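Home | Articles | Places | Recent changes | Random page

Nisley Parking Ordinance

The Nisley Parking Ordinance is a local law in the town of Groltedholm that limits overnight parking on streets near the old cannery. The town council passed it in May after 9 public hearings, two of them devoted to the meaning of the word "overnight."

The measure was drafted by council member Deirdre Brophy following complaints about boat trailers on Emholm Street. A petition against it drew 348 signatures in a town of 2,912 people, a better turnout than most council elections manage. 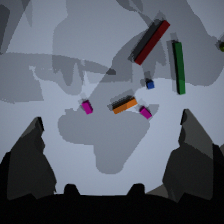

Opponents, led by Fumiko Koyama, argued that the ban would only push the trailers onto Breathnach Avenue. It did. The council responded by adding Breathnach Avenue to the ordinance - by a vote of 3 to 2 - and the trailers moved again.

Enforcement begins at 11 p.m. every night except Friday, when the town's parking officer is off duty. Friday remains a popular night for trailers.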